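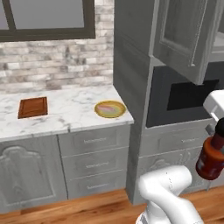
Week 8: Getting people from the airport to the bed

Right, transfers. I know this isn't the glamorous end of tourism management (you all signed up for resorts, I've seen the forms) but it's where I spent most of my working life, so you're getting a whole week of it.

Start with the reading, which is the Valtley case in your course pack. Valtley is a mid-sized coastal town with one airport, a lot of guesthouses up the hill and a single shuttle contract, held by Jakham Coaches. Jakham ran shared vans on a fixed loop every 70 minutes. On paper that's fine! The loop took in all the big hotels and the vans were clean. Then look at the complaints log on the second page. Last season there were 158 complaints, and hardly any of them mention the driving or the price. People were cross about waiting and not knowing how long they'd be waiting.

Some terms you'll need for the tutorial:

Dwell time. How long the vehicle sits at the kerb. Passengers hate it once they're on board, and they hate it even more when they can see their hotel from the window.

Headway. The gap between one departure and the next. Don't mix this up with journey time, as half the class did last year.

Meet and greet. A person with a sign. Expensive, and worth arguing about.

Last drop. The poor soul whose hotel is at the far end of the loop. Always work out the trip from their seat. If your design looks good for the first drop and dreadful for the last, it isn't finished.

Now, the Binano model. Binano is the booking system Jakham moved to in April, and it groups passengers by landing time and by neighbourhood. No loop at all. The van leaves when the group is full or when 25 minutes have gone by, whichever comes first. I was pretty sceptical (I'd seen two of these systems fall over in their first busy season) but have a look at the chart in the pack and tell me what you think happened to the last drop. Then ask yourselves what happens when a flight is delayed and the group is split. The case is a bit quiet about that.

Svitlana Dmytriv is coming in for the second hour. She managed the front desk at the Procházka, a family-run hotel right at the top of the hill in Valtley, so she was on the receiving end of every late van. Please have a question ready for her. "What was it like?" doesn't count.

For the tutorial, in groups of 3:

Draw the arrival for one passenger, from the baggage carousel to the room key. Mark every point where they have to ask somebody something.

Pick one of those points and get rid of it. You can use a sign, a text message, a person, whatever you like, but you have to say who pays for it.

Swap with another group and argue.

Ibrahim Iyamu is taking the late tutorial again, so send your drawings to him if you're in that one and to me if you're not. Photos of paper are fine as long as we can read your writing.

Next week is cancellations and refunds. Bring the terms and conditions from any trip you've booked yourself, and read them first, even the tiny print.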